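Where Does the Trash Go? Clearing the Table After Snack

Snack is over. Everybody ran off. And the table looks like a storm hit it.

Wrappers. Tissues. A bowl on its side. Maybe a mask somebody took off to eat. It's all trash, right? Well — sort of. Some of it is trash. Some of it can be something new. This page is about how to tell which is which, and how to get a messy table clear again without making a bigger mess on the floor.

First, what is trash made of?

Pick up a chip bag (an empty one!) and look inside. Shiny, like a mirror. That shine is often a super thin layer of metal, stuck onto plastic. Thinner than a hair. Way thinner. It keeps air and light out so the chips stay crunchy.

Great for chips. Bad for recycling. The plastic and the metal are stuck together and it's really hard to pull them apart again. So in most towns shiny snack bags go in the regular trash.

Try the scrunch test. Squeeze the wrapper into a ball in your fist, then open your hand. Does it spring back open? Probably plastic in there. Does it stay in a ball? Probably paper or foil. It doesn't work every single time but its a good clue.

What about those rough brown bowls and trays?

Some of them are called molded pulp. Pulp is mushy wet paper — old boxes and newspapers, or sometimes plants like sugarcane, soaked and mashed up. The mush gets pressed into a shape and dried. Egg cartons are made this way too. Feel one. Kind of bumpy, kind of fuzzy.

Pulp rips if you pull on it. You can tear it up small. Clean pieces can often go with the paper. If it's got sauce on it, no. Greasy paper makes bad new paper. Some places take it in the compost bin, so ask a grown-up what the rule is where you live.

Tissues and masks

Tissues are paper, but they don't get recycled. The fibers (tiny strings that paper is made of) are too short by then, and also, well, snot. Trash.

Face masks look like cloth or paper. Nope! The throwaway kind is usually plastic, spun into threads so thin you can't see just one. Trash again. Ask a grown-up to snip the ear loops first, so that birds can't get there feet caught in them.

A real table after snack has all kinds of stuff mixed up together:

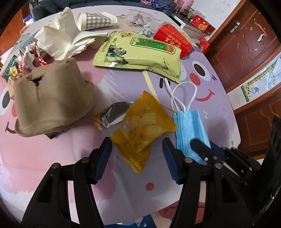

Crumpled paper pinched in a black gripper, with the same cartoon tablecloth behind:
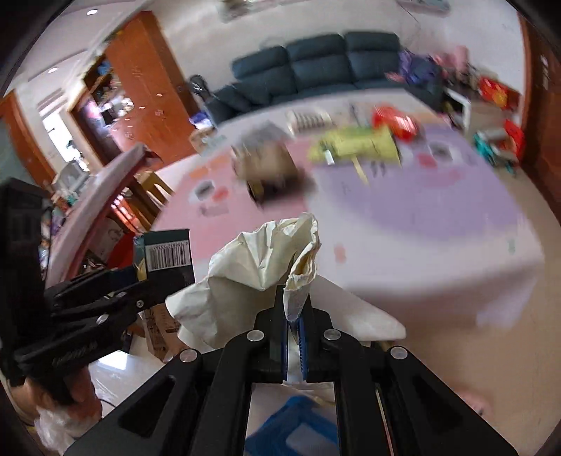 Gudrun Rathjen wrote in to say that her class does the paper last, and it goes faster. The flat stuff and the crumpled stuff all get pushed to one end of the table, she says, and the wrappers go first because they blow away if someone opens a door. She also wants to know why we left out boxes. Can a little box just go in the bin the way it is?

Good question. Boxes! Forgot boxes. Thin cardboard is one of the easiest things to recycle. But check inside. If there's a plastic tray or a little bag in there, pull it out. Then squash the box flat. A box that isn't flat is mostly full of air, and air takes up all the room in the bin.

OK so here's the order that works for us:

1. Food first. Anything left to eat gets put away. Crumbs wait.
2. Wrappers. Small ones go inside a big one so they don't fly off.
3. Bowls and trays. Tip the bits out into the trash.
4. Boxes. Empty, flat, done.
5. Paper. Clean in one pile, dirty in the trash.
6. Tissues and masks. Grab the mask by the loops, not the middle.
7. The cloth. Lift the corners up to make a bag, carry it to the sink or outside, and shake. Hold on tight.
8. Wash your hands. With soap.

Words to know

Pulp — mushy paper or plants that can be pressed into shapes.
Fiber — a tiny thin string. Paper is made of lots of them.
Compost — old food and plants that rot and turn into something like soil.
Lining — the layer on the inside of a bag or box.

Try it at home

Save your clean wrappers for a week. Put them in two bags, springs back and stays in a ball. Which bag is fatter at the end? Weigh them on the kitchen scale if you have one. If your bag gets to 200 grams that is a LOT of wrappers, they hardly weigh anything.

Then draw a new kind of snack bag, one that keeps chips crunchy but comes apart easy when you're done. What would you make it from? Show somebody your drawing and see if they can guess how it opens.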